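Workshop & Craft > Bench Surfaces > Work Mats

Virner Bench Mat, Dark Gray, Rectangular

The Virner mat is a plain dark gray work mat for tables that were never meant to be work tables. It lies flat on a wooden top and keeps parts from skating around. It has no grid, no printed ruler and no logo on the working side. It comes in one color.

We have stocked it since we moved to the Nigam warehouse, and it outsells the two patterned mats we carry. Most go to people who sort small parts, repot seedlings, mend things, or need a calm background under whatever they are handling. Schools buy it too, usually several at once.

Size and weight

The mat measures 1000 mm on the long side. The short side depends on which version you order. The standard version is 600 mm and the wide version is 900 mm. Thickness is the same for both. If your table is narrower than the mat, trim the mat - do not let it hang over the front edge, where sleeves catch it. A utility knife and a metal straightedge will do the job in three or four light passes. Cut from the back.

Stock number for the standard version is 1314. The wide version has the same number with a W after it.

Surface

The finish is matte. Light from an overhead lamp does not glare off it, which helps if you are looking for a dropped screw or reading small marks on a part. Dark gray also shows pale things well: thread, white plastic, paper scraps, seeds. It is less good for black rubber washers and dark hardware. For those we suggest the Grivell cork sheet, listed under the same heading.

The same finish picks up dust and light scuffs. This is normal and does not affect how the mat works. A damp cloth takes off most of it. Do not use furniture polish or anything with silicone in it, as it leaves the surface slick and it never quite goes back. Deep rubs stay visible. If you want a surface that looks new after a year of use, this is the wrong mat.

Laying it down

The mat ships rolled. Unroll it face down and leave it overnight in a warm room. In cold weather it can take two nights. The corners are the last part to settle.

For a table you use for other things, tape is the simplest way to hold it. White masking tape at each corner is enough, with a short extra piece partway along the far edge if the mat wants to lift there. Press the tape half on the mat and half on the wood. Torn strips laid over each other hold better than one long strip and are easier to pull up later. Change the tape every month or so, or the glue starts to stay behind on the wood. Packing tape and duct tape hold harder but can lift varnish.

You do not need to line the mat up with the table. Plenty of people set it at an angle so that the long edge matches the way they sit or reach. 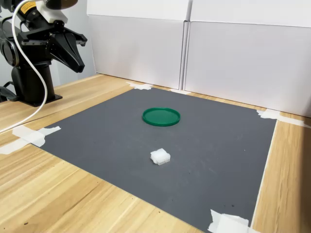 A shallow lid or dish on the mat is handy for keeping loose bits together. Plastic lids from food tubs work fine, turned with the rim up. They are light, so set them toward the back where your wrist will not knock them. If you would like something heavier, the Skundum parts tray has a rubber foot and sits well on this surface.

Heat and liquids

Keep hot glue guns on their stand and soldering irons off the mat altogether. Water does no harm if it is wiped up the same day. Oil leaves a dark patch. Solvents will mark it for good.

Delivery and returns

Orders placed before 2 p.m. go out the same day. Returns are accepted for 30 days if the mat has not been cut or taped. We cannot take back trimmed mats, so measure first.

Tags: work mats, table protection, matte, trim to size

Comments (4)

Wen-hsiung Kuo
Bought the wide one in October. Took two nights to flatten, as it says. One corner still came up a little until I taped it. Good mat otherwise.

pinetable
Does it smell? The last mat I had stank for weeks.

Ulises Huanca
@pinetable mine smelled a bit of rubber for two days, then nothing. I left it in the garage first. It does show every smudge, but I use it for clock repair and I like that I can find the little springs on it.

marnie_b
Would buy again if it came in green. Trimmed mine to fit a card table and the cut edge is clean.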